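I was terrible at it, let me say that first. Rania Salameh had been picking up dice all morning without a hitch, and then she handed me the controls and I spent most of a minute chasing one tiny cube across a tabletop like a kid at an arcade claw machine.

This is what they do all day at Kindine, in a long room above a tile showroom in Woltau. A person steers the arm, the arm picks something up, and the whole attempt gets saved: the camera view from the wrist, the joint positions, the moment the fingers close. They call each attempt an episode. Later the episodes go into a learning system that tries to work out how to do the job by itself. When I visited in March they had 1,439 of them for dice alone.

"Why dice?" I asked. Rania laughed (I think she gets this a lot). They're small, they're cheap, and if you come in a little crooked they squirt out sideways. A see-through one is harder still, with the light going right into it and the edges glowing.

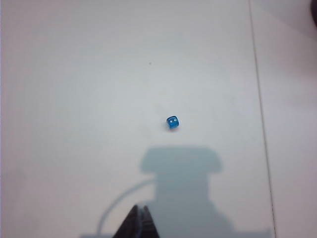

Then there are the shadows, which I hadn't given a thought to before I sat down in that chair. Wiroj Thaweesak, who looks after the recordings, told me an early version of the system got fond of the arm's own shadow and would steer by it. Move the lamp and it was lost! So now they shift the lights between batches, and the die gets dropped in a new spot every time. Corners, edges, right out in the open, wherever.

A good operator gets through 40 episodes before taking a break. Rania drinks her tea, shakes out her hands and goes again. The bad attempts are kept too, with a tag on them, and Wiroj says the fumbles where somebody recovers and gets the die anyway are some of his favorites. I asked whether mine would be going in. He scrolled back through my session, said "maybe two of these," and went to move the lamp.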